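Stories > Short Fiction > The Flenville Crossing

The Flenville Crossing

The man from the export bank wore city shoes, and I held that against him before he opened his mouth. He had come up the valley to tell us about the bridge. We had been told about the bridge before.

"Sandberg will supply the steel," he said. "Idar will build the approaches. The loan covers both."

"Whose loan?" I asked.

"Yours," he said. "In a manner of speaking."

He smiled at the room as if that were good news. There were 50 chairs in the school hall and most of them were full, mainly because the hall was heated and it was February. On the wall behind him he had pinned a drawing of the river at Flenville with a clean gray span across it. The artist had put in trees. We have no trees on that bank, and haven't since the flood.

I ran the ferry then, so people assumed I was against the thing for the money. What money? I charged four coins a crossing and half my passengers paid in onions. I was against it because I could read. The paper he handed out said the bridge would carry 300 trucks a day, and I asked him where the trucks were going to come from.

"Growth," he said.

"From which direction?"

He looked at the drawing, maybe hoping for an arrow.

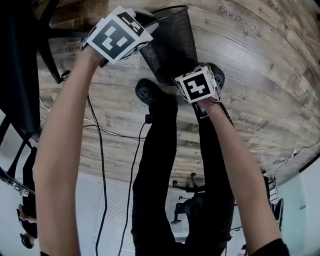
"Lorkeck has a quarry," he said at last. "It's expected to reopen."

My sister-in-law laughed out loud at that. She had worked in the office at Lorkeck until the day they locked it, and she still had a key nobody had asked her to give back. The quarry was full of water to the second ledge. Boys fished in it.

"Expected by who?" she said.

"By the study."

"Who paid for the study?"

He shuffled his papers a while and then said he believed it was Sandberg.

After that he talked about the rate of interest, which was low, and the term, which was long, and the first 10 years, when we would hardly feel it. My neighbor asked about the years after. He said that by then the district would be a different place. I thought that was probably true.

They voted by hands. I kept mine in my pockets, and plenty went up around me, my sister-in-law's included. I asked her about it on the steps outside.

"He's going to build it anyway," she said. "I'd like to drive over it once before I die."

I took him back across myself. It was dark and the water was high, and he sat very straight in the middle of the bench with his drawing rolled up under his coat. Halfway over he asked what I would do when the bridge was finished.

"Ask me when there's a bridge," I said.

He paid with a large bill and I had no change for it. He told me to keep it. I held it up to the lamp first.

Contact | © Flenville Crossing author, posted 2025-03-08 | Back to top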